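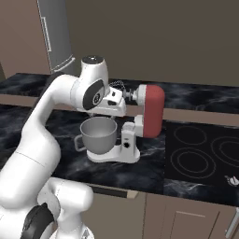 Evening. The Fivden run stopped at episode 3,813, again in the mixer task. The log gives a contact force spike at the wrist and then nothing for 9 seconds, after which the watchdog ended the process. I had set the force limit to 800 in the config and assumed newtons. Madeo reads that field in its own units, so the limit was never going to trip. My error. Corrected and noted in the readme.

That explains why the arm kept pushing. It does not explain the contact. Replayed the last steps one at a time. The gripper comes down beside the mixer head, the fingers meet the collision mesh before they meet the visible surface, and the solver tries to separate the two. The mesh is the coarse one that came with the Cosari kitchen set. It is a convex hull, so the gap between head and bowl is solid as far as the physics is concerned. The planner uses the fine mesh and sees free space there. Two models of one object, and no check that they agree.

Split the hull into separate pieces for head, column, base and bowl. Step time went up, but tolerably. Ran up to 2,000 episodes this afternoon with no spike above the new limit - one grasp failure, an ordinary slip.

Still open: the watchdog should stop the arm at the first bad reading, before it ends the process. On the Xiong cell the same silence would mean a real arm pressing on a real worktop. No transfer to hardware until that is written and tested. Started on it at half past six, got as far as the interface.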